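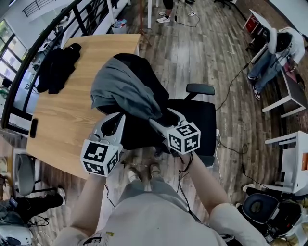

Both grippers up over the back of the office chair, marker cubes on top

Home Forums Builds and Repairs Hand-Held Tools Search Log in

Marker cubes drifting on a pair of hand-held grippers – how do you mount yours?

tapedmeasure
August 24, 2020

Hello all, and thank you in advance for reading, I know I go on a bit. I look after the hand-held pair we use on the Rissanen job. Each one has a gray body with a white marker cube on top, and we spend our time picking clothes up off chairs and desks with them. Lovely things to use. My trouble is the cubes. I calibrate in the morning, everything lines up beautifully, and by the time I've had my second coffee the right one has wandered off by a few millimeters and the paths come out crooked.

Out of 1376 clips since May I kept 892, and I'm sure the cube is to blame for most of the rest. It sits on a printed post with one screw up through the bottom. I've tried a dab of thread locker, and a star washer, and I've tried being very stern with my colleagues about not setting the thing down on its head. The left one behaves. Same print, same screw! Any ideas welcome.

oldbearing

Good morning and welcome! One screw is your problem, my friend. A cube on a single screw will always find a way to turn, however tight you make it, and you won't see it happen because it only goes a hair at a time. Print a new post with a square boss that seats into the bottom of the cube and keep your screw just to hold it down. I did this for my own pair a while back and I haven't touched them since, except to blow the lint out of the fingers (if you're doing clothes you already know all about the lint).

While you have it apart, take a look at the cable. I see it hanging loose below the right gripper in your photo. Every time it catches on something it tugs the whole body, and that's going to work on the screw too. Clip it to the handle and leave a little loop for the wrist.

Plillham_Pete

I'm going to disagree with oldbearing a little bit, and he knows I love him. The boss is a good idea and you should do it. But I don't think a turning cube gives you bad clips by the hundreds. I had the same complaint on our Dendix pair and swapped posts and screws for weeks before I thought about the light. White cube, white handle, big windows, and the white squares just bloom until the edges go soft. The tracker still gives you a number, only the number is a bit wrong, and it changes as the sun moves. Morning good, later bad. Doesn't that sound like yours? Can you post a view from one of the gripper cameras with the other cube in it?

tapedmeasure

Oh, now that is interesting, and slightly embarrassing, since I always calibrate at the same desk at the same hour. We do have windows on one side and fluorescent fixtures overhead, so whichever way I turn there's something bright. I pulled a still with the other gripper tilted in toward the middle. We run at 30 frames a second with exposure on auto.
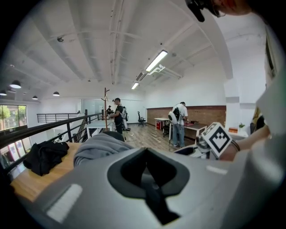 Re: Marker cubes drifting – the light question

Plillham_Pete

Thank you, that helps a lot. Look how the cube leans over in the hand there. Tilted like that, one face can point up at the tubes while another catches the window, and auto exposure has to pick somebody to please. Lock it. Set it on the white handle and leave it alone all day, even if the picture looks gloomy to you.

Nelli Hyvönen

Chiming in from the Rerard shop, where we look after several of these. I think you're both partly right, and there's an easy way to tell. Draw a fine pencil line across the joint between cube and post, on two sides. Work as usual. If the readings go off and the lines still meet, it's light. If the lines have parted, it's the screw.

My routine, for whatever it's worth:

1. Wipe the cube faces with a dry cloth. No alcohol on printed markers, please.
2. Check the pencil lines.
3. Open and close the fingers a few times and feel for lint at the pivots.
4. Lock the exposure before calibrating, never after.
5. Calibrate again after lunch.

I change the finger pivots at 3000 grasps whether they feel sloppy or not. Others here will tell you that's wasteful.

oldbearing

It's wasteful :) But the pencil line is better than anything I said, and I still want that cable clipped.

tapedmeasure

You are all very kind. Pencil lines went on both this morning and the exposure is locked. By noon the left lines still met and the right ones had parted by the width of the pencil, so oldbearing gets his square boss, and it's on the printer now. The paths were also cleaner than I've seen them at that hour, so Pete gets some credit too. The cable is clipped with a loop for the wrist. I'll keep the old posts in a drawer in case the new ones crack, and I'll write back once I've run a full week on them.

Recent threads
Lint in finger pivots, brush or air?
Matte paper or printed plastic for markers
Cable clips that don't chew the jacket
Wanted: spare handle for a Dendix pair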